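Snack Packets and Why We Pick Them
Greketti packaging project, final report, May 2022

I started this back in April thinking crisps were crisps, and now I can't walk past a shelf without stopping!
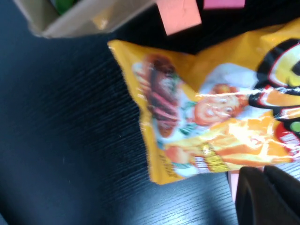
My question was whether a cartoon on the front makes people reach for a packet first. I asked 25 classmates to choose between 2 bags, one yellow with cartoons and one plain. Most went for the yellow (me too, if I'm fair). Next time I'd try it with the lights turned down, as shiny plastic is a pain to read.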